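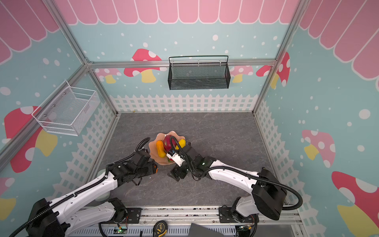 슬라이드 1. 두 팔 작업대와 과일 접시

안녕하세요, 점심 드시고 바로 오신 분들이 많을 텐데 이렇게 자리를 채워 주셔서 고맙습니다. 오늘은 마시에르(Masier) 작업 수칙 이야기를 하려고 합니다. 제목만 보면 졸리실 것 같아서 걱정을 좀 했는데요, 그래도 규칙이라는 게 다 누군가 한 번씩 고생한 자리에서 나온 것이라 풀어 놓으면 꽤 재미있습니다.

(물 한 모금. 앞줄에 유인물 갔는지 확인)

처음 수칙은 2020년 3월 26일에 만든 한 장짜리 문서였습니다. 욜토브(Joltov) 쪽 문서 양식을 빌려다가 항목만 바꿔 넣은 것이었어요. 지금은 항목이 80개입니다. 다 읽어 드리지는 않을 테니 안심하세요. 제가 제일 아끼는 것들만 골라 왔습니다.

슬라이드 2. 시작하기 전에

팔 두 대가 접시 하나로 같이 들어가는 작업에서는 어느 팔이 먼저 들어가고 어느 팔이 비켜 주는지를 종이에 적어 놓고 시작합니다. 말로만 정하면 꼭 잊어버리더라고요. 케이블도 그렇습니다. 팔을 끝까지 뻗은 자세에서 한 번, 완전히 접은 자세에서 한 번 봅니다. 그리고 비상정지 버튼은 그날 처음 작업하는 사람이 직접 눌러 봅니다. 옆 사람이 눌렀다고 넘어가면 안 됩니다.

줄자나 드라이버 같은 공구는 동작 시작 전에 제자리로 돌려놓습니다. 이건 저도 자주 어겨서 로안 르엉(Loan Lương) 씨한테 한 소리 듣습니다. (웃음이 나오면 잠깐 기다리기)

슬라이드 3. 잡는 힘과 속도

과일은 참 까다로운 물건입니다. 같은 품종이라도 익은 정도가 다르고, 모양은 말할 것도 없지요. 그래서 저희는 품목마다 힘의 상한을 따로 둡니다. 새 품목이 들어오면 낮은 값에서 시작해 조금씩 올리고, 올릴 때마다 기록지에 이름을 씁니다. 지난 10월에 기록지를 모아 보니 342장이었는데, 그중 12장에 이름이 없었습니다. 많지 않다고 하실 수도 있겠지만 하필 그 12장에 상한을 바꾼 날이 들어 있어서 되짚느라 애를 먹었습니다. 마셀(Masel) 팀도 비슷한 일을 겪었다고 들었어요.

속도도 마찬가지입니다. 손목 카메라로 물체를 확인해야 하는 구간에서는 속도를 한 단계 낮추고, 화면이 흐리면 흐리다고 적습니다. 괜찮아 보여서 그냥 넘긴 기록이 나중에 제일 골치 아픕니다.

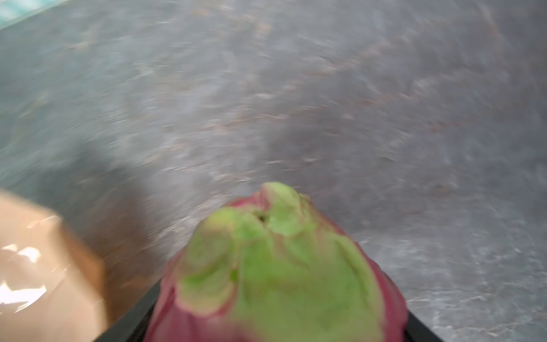
코아 다오(Khoa Đào) 씨는 초안을 읽고 나서, 힘의 상한은 품목별로 두면서 왜 멈추는 기준은 하나뿐이냐고, 무른 과일을 다룰 때는 멈춘 다음 손가락을 어떻게 벌릴지도 같이 정해야 하지 않겠느냐고 물었습니다.

듣고 보니 맞는 말씀이라 그날 저녁에 항목을 새로 썼습니다. 멈추면 먼저 자세를 그대로 두고, 사람이 상태를 확인한 다음에 천천히 벌립니다. 물체 밑에 받칠 것이 있는지도 그때 봅니다. 문장은 두 줄인데 고치는 데는 한참 걸렸습니다.

슬라이드 4. 남은 숙제

즈엉(Dương) 현장에서는 교대할 때 인수인계를 어디까지 적을지가 아직 정리되지 않았습니다. 저는 케이블 상태하고 마지막으로 바꾼 설정값만큼은 꼭 적자는 쪽인데, 다른 의견도 듣고 싶습니다. 유인물 뒷장에 빈칸을 넉넉히 두었으니 편하게 써 주세요.

(시간 남으면 기록지 양식 보여 주기. 모자라면 바로 질문 받기)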